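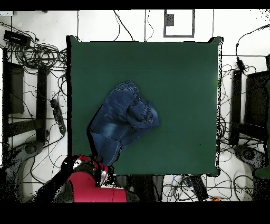

Jeans, unfolded. Blue denim on the green board, waistband bunched, legs heading off to the lower left.

The Folding Pages: Trousers

2024-09-10
By the Troltness laundry desk

We have been putting off trousers since July. Shirts went up first and were well received, towels followed, and then came the fitted sheet, about which we had letters. Trousers were always going to be next, and the longer we left them the more of them there were on the chair.

This gallery is a short one, with a single picture at the top and the notes that go with it underneath. The denim gets the place of honour because denim is what most of you asked about. It is heavy, it has opinions, and it keeps the shape of whatever you last did to it, including nothing at all.

On the heap
A pair of jeans left to its own devices will fold itself, badly, in several places at once. You can see it happening at the waistband, where the layers have piled up and the paler stitching shows along the seams. The legs have made more of an effort. The thighs have faded to a lighter wash, as thighs do, and that is handy when you are trying to work out which way round the thing is lying.

On the surface
Any flat surface bigger than the trousers will do. Beds are popular and wrong, being soft in the middle, and you end up chasing the crease downhill. A board on a hard floor is much better, if your knees agree to it. Green is a good colour for the job, as blue denim shows up nicely against it and so does every bit of fluff you own.

On finding the waist
Pick the whole lot up by the waistband and give it one good shake. One. Readers who shake theirs three times are enjoying themselves, and we have no objection, but keep clear of the lampshade. Lay the jeans down again with the waist at the top and smooth the pockets flat with the side of your hand. Check the pockets while you are there. Our own record is 25 pence and a bus ticket to Ondieki, return half unused.

On the legs
One leg over the other, seams together, hems level. The curved bit at the seat will stick out like the prow of a small boat. Tuck it in so that you have a long straight edge, then bring the hems up to just short of the waistband and fold what is left in half, or in thirds if your drawers are shallow. Stop there. People who go on folding get a brick.

On rolling
The rollers wrote in again. Yes, it saves space in a suitcase. It also gives you a drawer that looks like a shelf of draught excluders, and every pair has to come out before you can find the black ones. The Privemik method (roll, tuck into own waistband, admire) has its followers and we wish them well.

On hanging
Fine for smart trousers. Jeans on a hanger slide off in the night and wait for you on the wardrobe floor, folded in several places at once, and you are back where you started.

Filed under Gulus Household Galleries, no. 523. Socks are at no. 530, once we have found enough pairs to photograph. The numbers in between are all cushions, and we would ask you to be patient about that.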